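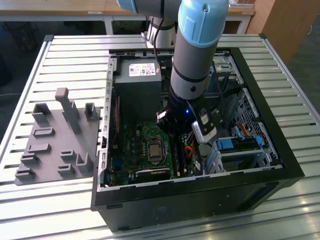

Opened case on the slatted table, gripper over the drive area.

June, notebook for the Ruth study, second half

9:15. Started with the leader's guide. The count from last evening was correct, it has 171 pages with the blank ones, and the printer wants a number that divides by four. So either I add one blank or I find text to put there. I would like to use the page for the prayer that Evanthia wrote for the pilot, the short one for women who come to the group after a funeral. I must ask her first. She wrote it for one evening and maybe she does not want it printed.

Session plan as it stands now, seven sessions on four chapters:

1. Leaving Bethlehem (1:1-7)
2. The road back (1:8-18)
3. Call me Mara (1:19-22)
4. The field (all of chapter 2)
5. The threshing floor (all of chapter 3)
6. The gate (4:1-12)
7. A son is born to Naomi (4:13-22)

Session 4 is too full. I know this, and everybody has told me. But if I split it I need eight sessions, and the halls are promised for seven.

10:00. Wing and corner. I spent too much of the morning on it but I think it was worth it. In 2:12 Boaz speaks of the wings of the Lord, where Ruth came for shelter. In 3:9 she asks him to spread the corner of his garment over her, and in Hebrew it is the same word, kanaph. The English versions mostly lose it because they say "wings" in the first place and "garment" or "cloak" in the second. In Greek you can still hear it a little, the two words are from one family. The women in Larnow found it by themselves, from the Greek side, when Lefteris read both verses slowly. The English group did not find it, and it is not their fault.

I put now a box in the margin at 3:9:

Turn back to 2:12. Boaz prayed that Ruth would find shelter. What is she asking him to do about his own prayer?

I am quite happy with this question. The old one was "How does Ruth show courage?" and everybody answers it in one sentence and then looks at the clock.

11:30. Video for session 3. The talk by Marina is good but it is long, and there is a place in the middle where she goes to Job and stays there. I would cut Job. The bitter sentence of Naomi must stand alone for a moment before somebody comforts her. In the pilot the leader of group 2 stopped the video exactly after "the Almighty has dealt very bitterly with me" and let them sit in silence, and from this came the best talk of that evening. I want to build the pause into the video itself. Ten seconds of black with the verse in white letters.

Letters are in Cillatora, like the workbook. It has full Greek with accents, I checked all the breathings in 1:16 one by one. The capital omega is somewhat wide, we live with it.

Subtitles: Lumico breaks the lines in the wrong place when there is a verse number. "Ruth 1:" at the end of one line and "16" on the next. I corrected session 1 by hand. Sessions 2 and 3 still to do. If somebody knows a setting for it please write it here.

Lunch.

1:20. Telephone with Gunawardena about the workbook. They hold the price for 3,000 copies if the files come before the end of June. After that it goes with the new paper price and they could not tell me what it will be. Spiral binding is possible but only for the leader's guide. For the workbook it would be glued, and I asked them to leave a wider inside margin, because women write in it on their knees and a glued book closes itself. They will send a dummy with empty pages so we can try to write in it.

Still open with them:
- paper a little cream, or white? (pencil reads better on white)
- is the ribbon only for the leader's guide
- cover: no photograph, please. The barley drawing is enough.

2:45. Read all the notes from the pilot again and made two piles, what to change in the text and what belongs to the training of leaders. The second pile is bigger. Many complaints which I took for complaints about the questions are about leaders who read the questions aloud one after another without waiting. I cannot repair this with better questions. Maybe one page at the front, in large letters: you do not need to finish the list.

There is also the matter of the unmarried women and the widows. In the first draft session 5 went very fast from the threshing floor to advice about marriage. Three of the notes say, politely, that this left them outside the door. I read the draft again with this in my mind and they are right. The chapter is about a promise to a family in trouble, and about a man who could easily send her away. I removed the advice page and put there the law about the kinsman from Leviticus 25, with two questions. Tolera has not seen this change yet and he may be against it, he liked the old page.

I sent the new session 5 to all four before coffee. 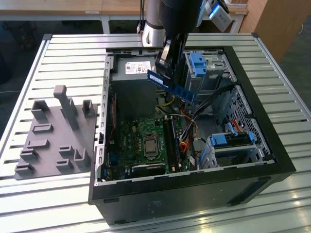
Siwan Craddock answered first, at 3:50: I'm glad the marriage page is gone, but please don't put Leviticus in its place without a few lines of help. My group will see "Leviticus" and go quiet. Could Naomi's plan come first, and the law after? They'll want to know why she sends Ruth at night before they want to know who can buy a field.

She is right about the order. Naomi first (3:1-5), then the night, then the law with four or five lines of introduction, then the wing box. It makes session 5 run onto one more page in the leader's guide, so the count is solved by this and the prayer can stay with Evanthia if she prefers.

Tolera wants to talk tomorrow, he wrote only that. I will print both versions of the page for him.

To do:
- subtitles 2 and 3, line breaks
- cut Job out of Marina's talk, but ask Marina before
- check "redeemer" or "kinsman" in session 6, at the moment I have both on the same page
- Lefteris: Greek of the wing box, he should hear it aloud
- the genealogy in session 7, who is going to read the names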